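Frequently Asked Questions

Flaleck Press Archive and Reading Room, Trotthorpe
Last revised October 14, 2024

What is in the archive?

The archive holds the books, chapbooks, broadsides and periodicals issued by Flaleck Press, together with the working papers of the press. It also holds a near-complete run of the poetry magazine Ezzat, which Flaleck printed but did not own. The catalog has 1303 entries. One entry may cover a single folded sheet or a whole box of correspondence, so the number of entries is not the number of items.

Is Ezzat a Flaleck publication?

No. It was edited separately and had its own subscription list. Flaleck set the type and did the binding from no. 2 onward. No. 1 was mimeographed by the editors, and we have only a photocopy of it. If you own an original of no. 1, we would like to hear from you.

Why does the numbering of Ezzat skip?

There is no no. 9. The issue was announced in no. 8 with a partial list of contributors, but it was never printed. Some of the poems meant for it appeared in no. 10, and others turn up in the Privisetti chapbooks. Library catalogs that list a no. 9 have copied the announcement. We have corrected our own record and will send a note to any library that asks.

What are the Privisetti chapbooks?

Privisetti was an imprint of Flaleck Press used for short books, most of them stapled and under 40 pages. Several have no date on the title page. Where we give a date in brackets, it comes from the printing ledger. Where the ledger is silent, we write "n.d." and leave it at that.

Can I visit?

Yes, by appointment. Write at least two weeks ahead and list the items you want to see, using the catalog numbers. The reading room seats four. It closes for the whole of August. Appointments are for a morning or an afternoon, and you can ask for both on the same day.

Do I need to be a student or a scholar?

No. You need a photo ID and a completed reader form, which you can fill out when you arrive. Readers under 16 must come with an adult.

What may I bring into the reading room?

Pencils, loose paper, a laptop, and a phone or camera with the flash turned off. Bags, coats, pens, food and drinks go in the lockers in the hall. The lockers take a quarter, which you get back.

May I take pictures of the material?

You may photograph printed items for your own study. Letters and manuscripts need permission first, as many of them are still under copyright and some came to us with conditions attached. The catalog entry says "restricted" if there is a condition. Ask at the desk before you photograph anything in a restricted folder.

Is any of it online?

Part of it. Page scans of Ezzat nos. 2 through 8 can be read on this site. So can the covers and contents pages of later issues. We post complete issues only after we have heard from the contributors or their estates. A few contributors asked us to leave their pages out, and those pages are marked with a gray sheet in the scans.

Can I search the text of the scans?

You can search nos. 5 through 8. The earlier issues have been scanned but not transcribed. Automatic text recognition does badly with poems that use wide spacing or run up the side of the page, so we correct each issue by hand before turning on the search. Please check any quotation against the page scan, even in the corrected issues.

What about the recordings?

Two issues of Ezzat came with a flexible record bound in. We hold both records and have made transfers of each. You can listen to the transfers in the reading room on headphones. We do not play the original discs. If your own copy of the magazine lacks its record, that is common, and we cannot supply a replacement.

Can you tell me what my copy is worth?

We do not give appraisals. We can tell you which printing you have if you send clear pictures of the title page, the copyright page and the back cover. First printings of most Flaleck books have the price on the back cover only. Second printings have it on the front flap or not at all. The signed issues are numbered by hand in ink on the last page, and no signed issue ran to more than 80 copies.

My copy has a page missing. Was it issued that way?

Possibly. The second Privisetti chapbook went out with one leaf left out of part of the run, and a loose replacement leaf was mailed to subscribers afterward. Copies exist with the leaf tucked in, glued in, or absent. All are listed in the catalog as variants.
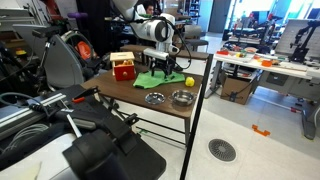 Do you accept donations of books and papers?

Yes, if they relate to Flaleck Press, to Ezzat, or to poets who appeared with either one. Please write before sending anything. We need a short list of what you have and a note on its condition. We cannot take material with active mold, and we cannot pay for shipping on items we have not asked for. Duplicates are accepted on the understanding that we may pass them on to another library.

How should I cite an item?

Give the author, the title or a short description, the catalog number, and the name of the archive. For a letter, add the date and the box and folder. For the magazine, cite the issue number and page. There are no volume numbers, although some bibliographies have supplied them.

Whom do I ask for permission to reprint a poem?

The poet or the poet's estate. Flaleck Press returned rights to its authors when it stopped publishing, and the archive holds none of them. We can sometimes forward a letter. We do not give out addresses. Allow six weeks, and write again if you have had no answer by then.

Are any Flaleck books still for sale?

The archive has a small stock of unsold copies, mostly late chapbooks. They are listed on the Sales page at their original cover prices plus postage. We ship within the United States and Canada. Orders from elsewhere should be sent by e-mail first so we can work out the postage.

I found a mistake in the catalog. Where do I report it?

Use the form at the foot of the catalog page and include the entry number. Corrections are entered in batches twice a year, in spring and fall. Spelling of contributors' names follows the magazine's own contents pages, including places where a poet later used a different form. Cross-references lead from one form to the other.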